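4.3 Tuning the grasp check for sheet parts

1. Open Zorken and load the wrist camera profile.
2. Set the controller port to 3155 and select Connect.
3. Under Perception, choose Thin Sheet. Glossy parts wash out at the default exposure, so set it to 2000.
4. Jog the gripper to the sheet edge and close at low force.

CAUTION: Keep hands clear of the fingers - the software stop does not replace the e-stop.

5. Select Capture. Both fingers must be in view with the sheet edge between them.
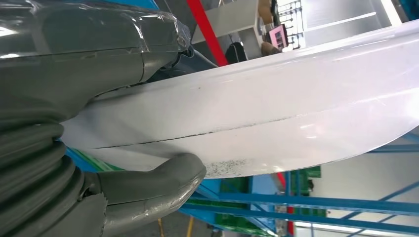 4.4 Saving the profile

1. Enter a name and colour tag.
2. Select Save, then restart the planner.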